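Research > Working Papers > Component Reuse in Office Desktops > Section 4

4. Access to the processor and adjacent parts

4.1 Condition of the case on arrival at the bench

The Lultthorpe intake consisted of 635 desktop towers withdrawn from office use. Of these, 12 were set aside for the detailed access study reported in this section. The remainder were processed under the ordinary Lanimska routine and enter the analysis only through the intake record. All towers in the access study were laid on their side with the side panel off before any part was assessed, so that the motherboard lay flat and the socket could be approached from above. Figure 4 gives a close view of a socket with the processor in its bracket, followed by the open case on the bench.

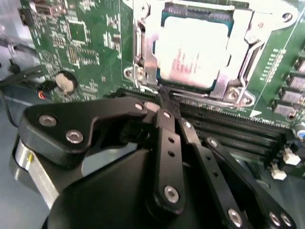
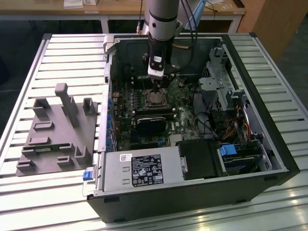
Figure 4. Access to the CPU socket in a desktop tower. First view: processor and retention frame, with the memory slots alongside. Second view: the case on its side, interior upward, with the power supply along the front bottom.

Mei Haddad objected, on reading an earlier draft, that the socket was the wrong place to begin, and that any account of access should start with the cables, as these decide which parts can be reached without first disturbing something else. The objection is accepted in part. The order of assessment was left unchanged, but cable position was added as a separate field in the record and is treated in 4.3.

4.2 Socket, bracket and processor

The processor is the part with the highest reuse value in this class of machine and also the part most easily spoiled during removal. Two types of contact must be avoided. The first is contact with the underside of the processor or with the socket beneath it, where slight deformation may go unnoticed until the part is tested. The second is contact between a tool and the small surface-mounted components on the board. In the case shown in Figure 4 these components are densely packed to one side of the socket, while the memory slots occupy the ground on another. The clear area in which a tool can be brought down is therefore small, and its shape depends more on the layout of the board than on the size of the case.

For the purposes of the record, the steel retention frame was treated as part of the board and was not removed. Screws in the frame were noted but left in place. Where a frame had visibly been bent before arrival, the unit was marked as damaged at intake and the socket was excluded from the grading. This rule led to the exclusion of 2 sockets from the study group. In both cases the rest of the board was graded normally.

Access to the socket was graded on a scale with 4 levels:

Level 1. Socket reachable from directly above with no other part moved.
Level 2. Socket reachable after a cable has been moved aside but not unplugged.
Level 3. Socket reachable after one or more cables have been unplugged.
Level 4. Socket reachable only after a rigid part (cooler, bracket, drive carrier or shroud) has been taken out.

The grade describes the case as it stands when the assessor reaches it. A tower whose cooler was taken off at an earlier station is graded without the cooler, and the earlier removal is entered on its own line. This differs from the practice at Nygård, where grades are assigned to the sealed unit and carried forward unchanged. Grades from the two sites should not be pooled without conversion.

Printed markings on the heat spreader were used for identification wherever they could be read. Glare from overhead lighting was a recurrent difficulty, particularly on clean spreaders with pale or faint print. Assessors were instructed to change the angle of view before touching the surface and to wipe only if residue was present. A marking that remained unreadable was entered as such, and the type was not inferred from the board.

4.3 Cables and routing

Cable routing was recorded by region: socket, memory, drive area and power supply. A bundle was assigned to every region it crossed, so that one bundle may appear more than once. Connector type was entered only when the connector itself was visible — color was not accepted as evidence of function, although colored power wires were a useful guide to tracing a run from one end to the other.

Bundles lying flat across a board were found to be of little consequence for access to the processor, provided that they ran clear of the bracket. They mattered more for access to the coin-cell battery. The battery is a small part of no reuse value, but it must be taken out before the board goes to storage, and it commonly sits close to the edge of the board where cables are also led. Its removal was accordingly moved ahead of all other board operations in the revised routine.

Loose wiring in the drive area presented a different problem. It seldom obstructed the socket, but it could be drawn across the board when a drive was lifted out. The revised routine calls for the drive leads to be unplugged at the drive end and laid back over the cage before lifting begins. Leads still attached at the board end were left attached until the board itself was due to be removed.

4.4 Latches, release tabs and handles

Colored plastic was noted separately. In the tower shown in the second view of Figure 4, the tab at the hard drive bay and the handle at the end of the power supply are both blue. Parts of this kind are helpful to an assessor who has not met the model before, as the point of release is found without searching. The study did not test whether marked release points shorten the work, and no claim is made to that effect. Assessors did, however, write fewer free-text notes for parts with a marked release than for parts held by plain screws or unmarked clips.

The record distinguishes between a release that was seen and a release that was operated. The distinction was introduced in May, after several entries in the Vonico database were found to use the same code for both. Older entries have been left as they were and are flagged.

4.5 Power supply and labels

Specification labels were photographed before the power supply was touched. Labels applied to the upper face were legible in place when the case lay on its side; those on a face turned toward the case wall had to be left until the unit was out. Barcode stickers were entered in addition to the specification label and not in place of it, since a sticker may have been applied by a previous owner and need not identify the part.

The power supply was never opened. It was graded on the outer shell, the label and the leads alone. Discolored shells were referred for electrical testing, and a missing label was sufficient ground for rejection regardless of the condition of the rest.

4.6 Limits of the access record

The study group is small and was drawn from a single intake. Towers with full-height expansion cards were not represented, and the grades given here may understate the difficulty of cases in which such cards overhang the board. Slim cases were also absent. Level 4 was assigned only where a rigid part was still fitted over the socket on arrival, and the record does not show how much force was needed to free it.

A further limit concerns the bench. All grades were assigned with the tower on its side on a level surface and with clear space on every side of the case. Assessors working upright, or with the case against a wall, would be expected to find cable runs and drive bays harder to reach. The grading sheet now carries a field for the position of the case, and entries lacking this field are omitted from the comparison in Section 5.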